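Domestic Heating Controls Engineer (Radiator Zoning and Retrofit)

Flondeo Heating Services
Permanent, full time. Reports to: Stela Dumitrescu, Field Operations Manager

Flondeo Heating Services wishes to appoint a Domestic Heating Controls Engineer to join its field team in Aler. The postholder will survey, fit and set up room-by-room heating controls in occupied homes, chiefly on existing wet radiator systems.
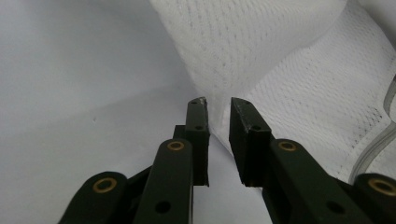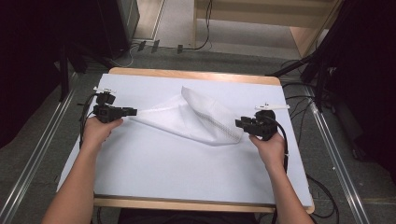 About the post

The company maintains heating systems in around 800 homes, most of them under contract to the Yazdani housing partnership. Over the coming year 68 of these properties will be divided into separate heating zones, and the postholder will take charge of that programme from survey to handover. Outside the programme, the work consists of fault finding, valve replacement and balancing on the general maintenance round.

Main duties

Survey existing pipework, radiators and wiring, and prepare a written schedule for each property
Fit motorised valves, radiator valve heads and wiring centres
Balance systems after alteration and record flow and return temperatures
Show residents how to set times and temperatures, and leave written instructions in plain English
Keep van stock in order and return unused parts to the Iltero store each week
Take part in the out-of-hours rota between October and March

Person specification

Applicants must hold a recognised Level 3 qualification in plumbing and heating, or an equivalent, together with a full driving licence. Experience of low-voltage control wiring is essential. Experience of weather compensation or of heat pump controls would be an advantage, but training will be given where needed.

The work is carried out in people's homes, often while they are present. Courtesy and punctuality are expected at all times. The appointment is subject to a satisfactory background check - the company will meet the cost.

Terms

The working week is Monday to Friday in outline, with start times agreed a fortnight ahead. A van, fuel card, tools and workwear are supplied. Out-of-hours duty is paid separately. The post carries a probationary period of six months.

How to apply

Please send a CV and a covering letter of no more than two pages to Shahla Sharifi in the Personnel Office. The letter should describe one controls fault you have traced and put right. Applications close at noon on the last working day of September, and interviews will follow in October. They will include a short practical wiring exercise.

Informal enquiries about the zoning programme may be made to Cosmin Dinu, Senior Engineer, between 11 and 13 hours on working days.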